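Skutelo Cork Underlay, 3 mm
Rolls for floating wood and laminate floors

Order code: SK 3270
Sold by: Rodcombe Flooring Supplies
Stock: available, next delivery to us in July

Skutelo is a natural cork underlay which you lay between the subfloor and the new boards. It makes steps quieter in the room below, and it keeps some warmth in the floor. We use it in our own showroom under oak boards and we are pleased with the result.

Roll width: 1 m
Roll length: 10 m
Thickness: 3 mm
Price per roll: £47
Price per roll from six rolls: £40

Before you order
Please measure each room at its widest point and add a little for cutting. Alcoves and door openings are often forgotten. If your subfloor is concrete, you need also a moisture barrier under the cork. We sell the Clallitz film for this purpose, but any good film of the correct type will do.

How to lay it
Leave the rolls open in the room for one day, so that the cork can become flat. Sweep the floor very well. Lay the strips across the direction of your boards, edge to edge, and do not overlap them. Close the joints with tape. Walk on the cork in soft shoes only. 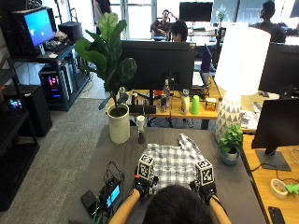 Skutelo is not suitable under carpet, and we do not advise it in bathrooms. For heated floors please ask first, because the answer depends on the boards you have chosen. Hyun-seo Ban at our trade desk can check this with you by telephone.

Returns
Unopened rolls can come back to us within 54 days. Cut rolls we can not accept. Samples are free of charge, one per household, and are sent by post.

See also: Joubert edge trim, Clallitz moisture film, joint tape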